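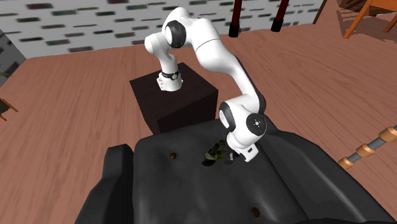 Chapter 11
Planning a Reach

The open day at Prilico drew almost 280 visitors, and most of them stopped first at the simulation desk. Yulan Liao ran the demonstration there. She had set up a simulated room in which an arm on a dark pedestal reaches down to the seat of a black armchair, where a small green object lies close to the gripper. Visitors were asked which joint should move next, and their answers differed widely. This chapter takes up the same question. Section 11.1 defines the workspace of a seven-joint arm. Section 11.2 deals with paths that must clear an obstacle, such as an armrest.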